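Flonisa publishes Guden, a good practice guide for robots in bedrooms

We're delighted to share Guden, our free guide to good practice for robots doing household chores. It came out of workshops in Haruna and sets out seven rules in everyday words. Protance will run the first training days in May, with up to 6 teams taking part! 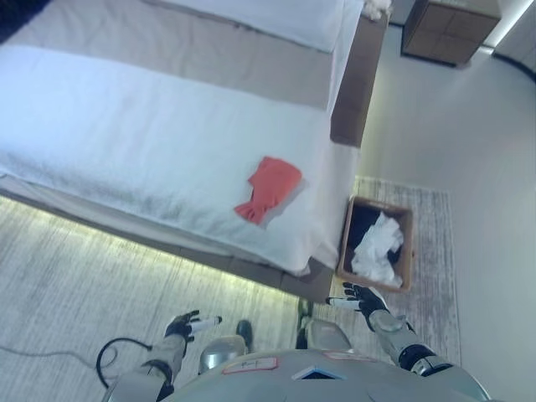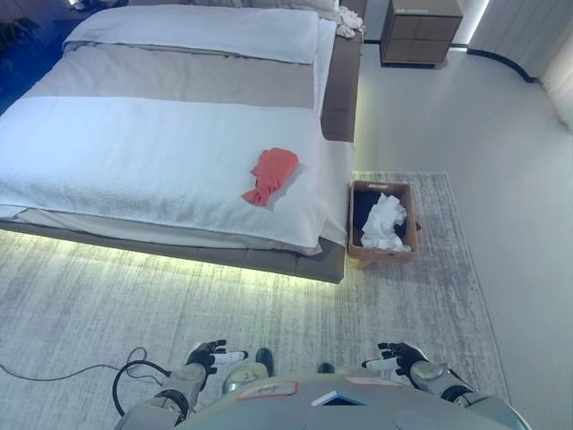
Rule 2 is the one we're proudest of. Before a robot moves, someone walks the floor and writes down every trip hazard. A black cable looping across the floor beside a bed goes on the list, and so does the edge of a rug. Copies of Guden are free from Flonisa on request.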